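Search this site Search for: Go

Gripper Trials FAQ

I get a lot of the same emails about the gripper comparisons, so I finally put the answers in one place. I'm Yamila Tapia, I run the bench trials at Tromham, and I've been swapping fingers, cameras and controllers on small two-arm setups for longer than I'd like to admit. If your question isn't covered, write to me anyway (I'm slow in May but I do get to everything).

Which grippers are you comparing right now?

Three sets of fingers. The Anix ones are stiff and narrow, the Eshun ones are a bit wider with a softer pad, and the Estau ones are the cheap printed set that I keep telling people not to laugh at. All of them bolt onto the same gripper body, so swapping takes me as long as it takes to find the right screwdriver.

Do you test with one arm or two?

Two, almost always. I did one-arm trials for a long while and they're great for narrowing down a bad finger shape, but they hide a whole class of trouble. With two arms you find out fast whether the left one is blocking the view of the right one, or whether both of them want the same patch of table. If you only have one arm, don't let that stop you! Just pick tasks where the object can't scoot away.

Why plates? Why not blocks, like everybody else?

I like blocks. Blocks are how I check that a new setup works at all. But a block has nice flat sides and forgives a sloppy approach, and a plate has a thin rim that sits very close to whatever it's resting on. Come in a little too high and you close on air. Come in a little too low and you're pushing the tray across the table. I learned more about the Anix fingers from one afternoon of plates than from a whole month of blocks.

What's the green stuff?

It's there so there's something to wipe. I put a streak on each plate and the arm has to go after it with a green cloth or sponge. I tried a few colors and the teal-green shows up well on pale plates under my lights. On a dark plate I'd choose something else.

How is the bench laid out?

Wiping gear in its tray on the left, plates on the round tray on the right, an arm for each side. I've tried it the other way around, and I've tried everything in the middle, and I keep coming back to this one. The arms mostly stay out of each other's hair and I can reach in between them to reset.

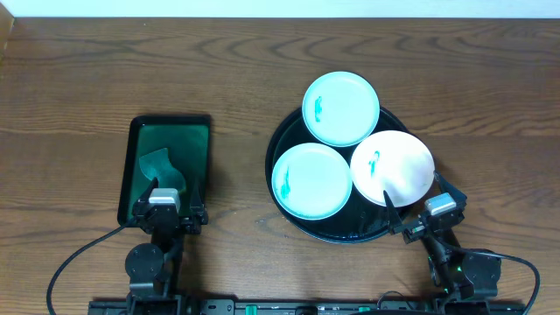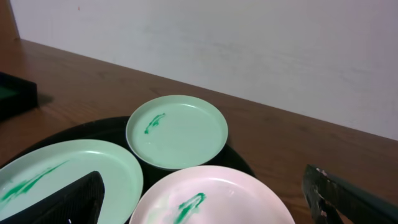 Do you really need wrist cameras?

For plates, I think so, yes. I went without them at first – one camera up high, looking down at everything – and the success rate on picking up a plate was pretty sad. From up high you can tell where a plate is, but it's hard to judge how far the fingertip is from the rim. Put a small camera at the wrist and that gap gets a lot easier to read. The cost is that you see less of everything else, and whatever is nearest the lens takes up a big piece of the view.

So I run both. If you can only afford one to start with, get the high one, do your blocks, and save up.

How many runs do you do before you trust a result?

I do 80 runs per finger set on each task before I say anything out loud. That sounds like a lot until you see how much the numbers wander in the first 20. The Estau set looked like the clear winner after its first 20 runs on plates, and I nearly wrote a very excited post about it. By the end it was in the middle of the pack, and I was glad I'd kept my mouth shut.

What counts as a success?

I'm strict and a little boring on this one. For a lift, the plate has to come up off the tray, stay up, and go back down without me touching anything. For a wipe, I have to look at the plate afterward and see no streak at arm's length. A faint haze I let go. If the arm pushes a plate off the tray and then somehow gets the wipe done on the table, I mark it as a fail and write "nice try" in the notes column.

Which fingers do you like best so far?

It depends what you're holding, sorry! For the cloth, Eshun by a mile. The softer pad grabs a fold and hangs on, where the stiff ones tend to pinch a tiny corner and let it slide out on the way over. For plate rims I still like the Anix set, because narrow fingers get into the gap under the rim more easily. If you made me run one set on both arms for a year I'd go with Eshun and put up with the slightly worse lifts.

You can also mix. I've been running Eshun on the cloth side and Anix on the plate side, and that pair got 47 clean runs out of its 80 on the full job. I know 47 doesn't sound thrilling. The full job is grabbing the cloth, wiping every plate, and putting the cloth back, and one slip anywhere sinks the run.

How worn do your fingers get, and when do you replace them?

More than you'd think. Table and tray contact chews up the tips first. I don't swap them for looks. I swap when the tips stop meeting evenly, which you can check by closing the gripper on a strip of paper and tugging. If the paper slides out one side, they're done. Keep a spare pair printed or ordered before you need it, and write the date you fitted them on a bit of tape under the base. I forget this about half the time and then I'm guessing.

Did changing the controller make any difference?

A bigger one than I expected. The older controller had a small lag between my hand moving and the arm moving, and I'd gotten so used to it that I was leading every motion without noticing. When I switched, I overshot everything for a couple of evenings. Once I settled down, my time for the full job dropped to around 133 seconds, and it had been well over that before. So if you switch controllers halfway through a comparison, throw out your first evening of data. I'd throw out two.

My cables keep dragging across the table. Any tips?

Give them a wide loop out to the side, away from the trays. My first instinct was to tie everything tight against the arm, and that pulled on the connector every time the wrist turned. A loose loop that slides on the table is fine as long as it's on the outside and nothing light is parked next to it. Then move each arm through its full reach, slowly, and watch the cable instead of the gripper.

Does the table surface matter?

For the trays, yes. Mine is wood with a bit of a sheen, and a light tray will creep on it over the course of a session. A thin rubber mat under the tray cures that. For the cameras, my bigger headache is glare – shiny dark trays throw back whatever light you have overhead, and moving a lamp a foot to the side can change how a plate rim reads. Once you find lamp positions you like, mark them on the floor.

Can I send you a gripper to try?

Please do! It needs to fit the standard mount or come with an adapter, and I'd like two of everything because I will break one. I post the results whether they're flattering or not, and I'll send you my notes a week before they go up so you can tell me if I put something on backward. (It has happened. The Eshun pads are not as symmetrical as they look.)

Can I get the run sheets?

Sure, email me and say which task you want. They're plain spreadsheets with one line per run, and my comments are in the last column, typos included.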